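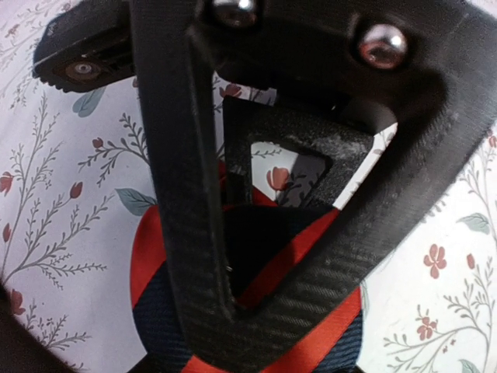 Rounded black loop with a fine diagonal weave and two metal screw heads.

Music Production and Rights — Community Help

Split of royalties when a beat is reused by a second artist

Posted by Prekdale_Sound

I produce instrumentals for independent artists and would appreciate guidance on the following matter. In October I supplied a beat to a vocalist under a written agreement that gives me 50 percent of the composition and a flat fee of $450 for the recording. The song was released through Dixit, a small label, and has done reasonably well on local radio.

A second artist now wishes to use the same instrumental with new lyrics. The agreement does not contain the word "exclusive" anywhere. The label takes the position that the flat fee bought the beat outright. May I license it again, and should the first vocalist receive any share of the second song?

Answers

Berkusel

The answer depends on the wording of your agreement and on the law where it was signed. In general, a transfer of ownership or an exclusive license must be made in writing and signed by the owner of the rights. Payment of a fee does not, on its own, move ownership to the label. Please review the document for phrases such as "work made for hire," "assign" or "all rights, title and interest." Any of these may support the label's reading, even where "exclusive" does not appear.

If no such language is present, you may well be free to license the instrumental again. The first vocalist would ordinarily have no share in the second song, provided that none of the original lyrics or vocal melody is carried over. Check also whether the first song was registered as a single joint work, as this can complicate the matter.

Before replying to the label, I would suggest that you request its position in writing and allow 14 days for a response. An entertainment attorney can usually review a short agreement in one sitting.

jornier_keys

Same thing happened to me with 2 songs. I just changed the tempo and the drums and had no problems.

Berkusel

With respect to the reply above, a change of tempo or drums does not create a new work free of earlier rights. If the label does own the beat, an altered version could still infringe — I would not rely on this approach.

Prekdale_Sound

Thank you. The agreement says "license to record and distribute" and I find no assignment clause. I have written to the label and will wait for its reply before signing with the second artist.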